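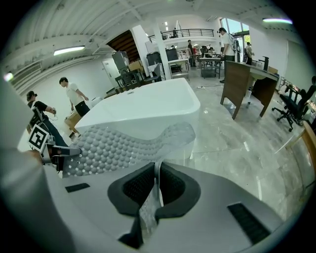
Two hand-held grippers in the workshop, one holding a piece of clear plastic.

Vumdale Verse Notes
Data card and README, release 2

Summary

Vumdale Verse Notes is a set of 154 short English poems with line-level notes on allusion. Each note ties a word or phrase in a poem to the story, place or figure it points to, and says how sure the annotator was. The set is meant for people who study how readers handle references they don't recognize, and for anyone building search or reading aids for poetry.

All poems are in the public domain in the United States. The notes were written for this project and are released with it.

Contents

poems/ – one plain text file per poem, UTF-8, one verse line per text line, blank line between stanzas
notes/ – one tab-separated file per poem, same base name as the poem
sources.tsv – the printed edition each text was keyed from
figures.tsv – list of named figures and places used in the notes, with variant spellings
jekska/ – the checking script and its settings

Of the 154 poems, 124 have at least one note. The rest were read by two annotators and found to have no allusion that met the guidelines. Their note files exist but contain only the header row. Please don't drop them when you load the set; they are needed for any fair measure of false alarms.

Note format

Each row in a note file has 5 columns:

line – line number in the poem file, counting from 1, blank lines not counted
span – the exact words, as spelled in the text
target – an ID from figures.tsv
kind – name, epithet, event, place or echo
sure – high, mid or low

A "name" note is used when the poem gives the figure's own name in any spelling. An "epithet" note covers phrases such as "the gray-eyed goddess," where the reader has to supply the name. "Echo" is for wording that recalls a known text without naming anyone. Echo notes are the least steady part of the set and most of them are marked mid or low.

Spans never cross a line break. If an allusion runs over two lines, it gets two rows with the same target.

How the notes were made

Two annotators read every poem on their own, with no access to each other's notes or to published commentary. They could use a dictionary and a general handbook of myth. A third reader then compared the two files and settled the differences. Where the third reader couldn't decide, the note was kept and marked low.

The first round followed the Dewan guidelines, a short document written for longer narrative verse. It worked badly on lyrics. Annotators were told to mark every proper name, so that a poem addressed to a living friend called Helen came out as a poem about Troy. For release 2 the rule was changed: a name is marked only if something else in the poem supports the link. All files from the first round were redone under the new rule.

Spelling

Irish and Welsh names appear in many forms in the printed sources. The poem files keep the spelling of the edition. The figures list uses one headword per figure and puts the rest under "variants." The choice of headword is a matter of convenience and makes no claim about which form is correct.

Ligatures in Greek and Latin names have been written out as two letters (ae, oe). Long s has been replaced throughout. No other changes were made to spelling or punctuation.

Checking

Run the script in jekska/ from the top folder. It confirms that each span occurs on its stated line and that each target exists in the figures list. It doesn't check whether a note makes sense.

Known problems

Biblical allusion is covered thinly. The guidelines treat it the same as classical myth, but both annotators marked much less of it, and the third reader could only work with what was there.

Flower and tree names that are also figures (Narcissus, Daphne, Hyacinth) are handled unevenly – capital letters in the source were taken as a hint, and older editions capitalize freely.

The Musia subset, a group of sea poems added late, was keyed from a worn copy. Line numbers are right but some end punctuation is a guess. These files are flagged in sources.tsv.

Changes since release 1

Name rule revised and all notes redone
"sure" column added
Stanza breaks restored in the ballads
Duplicate entries merged in figures.tsv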